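レモンとライムの台所ギャラリー
更新 11/18/25

こんにちは!今年もやってきました、柑橘の季節です。といっても、うちでは夏のあいだもずっとライムを切っていたので、季節も何もないんですけどね。9月の終わりに青いレモンを買ってから、なんだか火がついてしまって、気がつけば冷蔵庫の野菜室がほとんどレモンとライム。家族には「大根はどこに入れるの」と聞かれています(ごもっとも)。

このページは、切ったり絞ったり漬けたりしているあいだのメモと写真をまとめたギャラリーです。料理の先生でもなんでもないので、分量などはわりと適当。使っている道具のことも、聞かれることが多いので一緒に書いておきます。コメント欄でのおしゃべり、いつでも大歓迎です。

買い出し
近所の青果店Cidelで、レモンを12個とライムをひと袋。お会計は1382円でした。これが安いのか高いのか、正直よくわかりません。ただ、袋を開けたときの香りだけで元は取れた気がしています。帰りのバスで膝にのせていたら、隣の席の方に「いい匂いですね」と声をかけられて、そのまま終点近くまでレモンの話をしてしまいました。その方は塩レモン派だそうです。

選び方はいたって単純で、持って重いもの、皮がぴんと張っているもの。形はあまり気にしません。おしりのところがぐいっと突き出た、いかにもレモンという形のものがあるとつい手が伸びますが、これは完全に見た目の好みです。

洗う
ぬるま湯にしばらくつけてから、やわらかいスポンジでこすります。皮ごと使うときは塩をひとつかみ。手に小さな傷があるとこれがもう、しみるのなんの。先週は紙で指を切ったのを忘れていて、流しの前でひとり飛び上がりました。それ以来、塩でこする日は薄い手袋をしています。

洗ったあとは布巾の上でころころ転がしておきます。ここで水気が残っていると、切るときにつるっといくんですよね。転がしておくあいだにお湯を沸かして、お茶を一杯。作業が長くなる日ほど、この一杯が長引きます。

まな板のこと
よく聞かれるのがまな板です。竹の長方形で、短いほうの辺に、曲がった金属の取っ手がついています。最初は見た目だけで選びました、はい。でも使ってみると、取っ手があるおかげで片手ですっと持ち上がるし、切ったものを鍋の上まで運ぶのがとても楽。フックにも掛けられます。

竹は乾きが早いのもありがたいところ。柑橘を切ったあとは果汁が木目にしみないうちに、さっと水で流して立てかけておきます。前に使っていた白いまな板は、いつのまにか玉ねぎの匂いが移ってしまって、レモンを切ってもどこか玉ねぎの気配がするという悲しいことになりました。以来、果物は竹のまな板だけと決めています。

包丁のこと
黄色い包丁は、うちでは「レモン用」と呼ばれています。色が色なので、自然とそうなりました。レモンの横に置くと保護色みたいになって、たまに探します(目の前にあるのに!)。

薄切りのコツをマジディ・ニムリ(Majdi Nimri)さんに教わったことがあります。喫茶店Girikで長いことレモンの仕込みをしている人で、手元を見ていたら、押さえつけるようなところがまるでないんです。刃を前にすべらせて、戻して、おしまい。「力を入れると実のほうが逃げるよ」と言われて、家で真似をしたら、たしかに輪切りがつぶれなくなりました。厚さがそろうところまではまだ遠いです。切ったつもりが二枚つながっていた、なんてことはしょっちゅう。

輪切りか、くし形か
レモンは輪切り、ライムはくし形。うちではだいたいこの組み合わせです。輪切りは紅茶や水差しに浮かべる用。見た目がぱっと明るくなるので、お客さんが来る日は多めに切ります。くし形は絞る用で、炭酸水とか、焼いた魚とか、最近はタイ風の焼きそばにも。

ライムのくし形は、縦半分にしてから三等分で、1個から6切れ取ります。まんなかの白い筋をすっと切り落としておくと、絞ったときに果汁が変なほうに飛びません。この筋を残したまま絞って、眼鏡に命中させたことが何度もあります。

台の上
切りものの日は、作業台に茶色い紙を敷きます。上から紺色のテープを縦横に貼って、ざっくりした四角に。まな板は左の上のほう、小さな水色のカップはまんなか。配置が決まっていると、手が勝手に動いてくれて気持ちがいいんですよ。レモンの黄色とライムの緑は茶色い紙の上だとよく映えるので、切りながらつい眺めてしまいます。

水色のカップはプラスチックで、背が低くて、口がちょっと広がった形です。くし形のライムを入れておくのにちょうどいい大きさ。本来は何用なのか知りませんが、うちではすっかりライムのカップです。

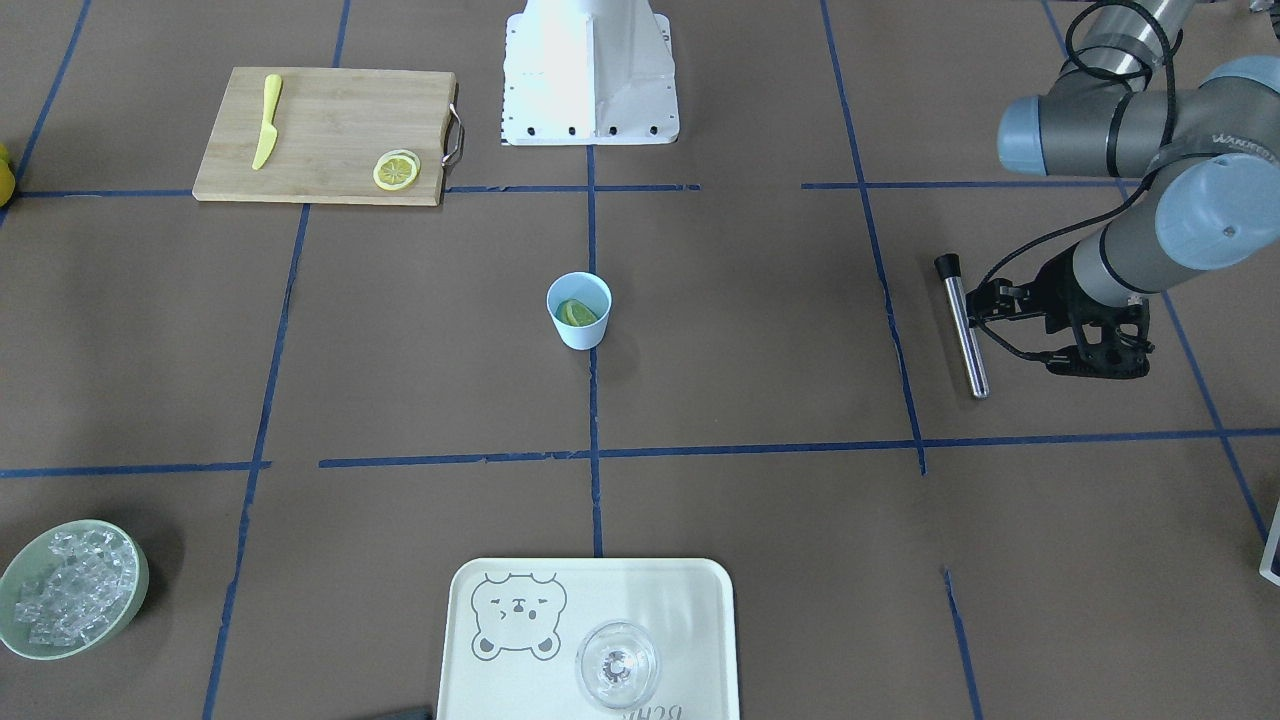
で、切ったあとどうするか、という話でした。その日のうちに食べないぶんは、輪切りなら砂糖と交互に瓶に重ねていきます。レモン1個に対して砂糖は100グラム。甘めです。ひと晩おくと果汁があがってくるので、清潔なスプーンで底からそっと返して、冷蔵庫へ。お湯で割るとのどにやさしいし、ヨーグルトにかけてもおいしい。皮の苦みが気になる方は、端っこの白いところが多い部分をよけておくと、だいぶ丸い味になります。

くし形のライムのほうは、私は冷凍してしまいます。バットに間をあけて並べて凍らせ、固まったら袋へ。炭酸水にそのまま放りこむと氷のかわりにもなるので、お風呂上がりに大活躍です。解凍して使うとくったりするけれど、絞るだけならむしろ楽なくらい。

皮の使いみち
絞り終わった皮、捨てるのがもったいなくて、毎回何かしらに使っています。いちばん多いのは流しの掃除。蛇口の根元をきゅっとこすって、水で流すだけ。台所じゅうに香りが広がって、片づけのやる気がちょっとだけ出ます(ちょっとだけです)。

あとは、細く刻んで砂糖で煮るピール。白いところの苦みが強いときは、下ゆでを二回。一回およそ6分で、ざるにあけて、また新しい水から。煮つめるときは鍋から離れないでくださいね。電話に出たすきに飴状にしてしまい、鍋をふやかすのにひと晩かかった人がここにおります。

片づけ
包丁は先に洗って拭きます。果汁がついたまま置いておくのは刃によくないと聞いてから、これだけはさぼらずにやっています。まな板は水で流して、取っ手を上にして立てかけて。テープをはがして、茶色い紙はくるくる丸めて、種も切れ端もまとめてごみ箱へ。

お便りから
「レモンの輪切り、皮はむきますか?」というご質問をいただきました。うちはむきません!皮の近くの香りがいちばん好きなので。ただ、小さいお子さんが食べるときは、果肉だけはずしてあげていました。

「ライムが硬くて絞れません」という方もいらっしゃいました。切る前に台の上で、手のひらで体重をかけてごろごろ転がしてみてください。少しやわらかくなったなと思ったところで切ると、果汁の出がぜんぜん違います。冷蔵庫から出したてより、しばらく置いておいたもののほうがいいですよ。

次は柚子をのせる予定です。庭に柚子の木があるというお知り合いから、段ボールで届くことになっていて、野菜室の大根には引き続き廊下で待っていてもらいます。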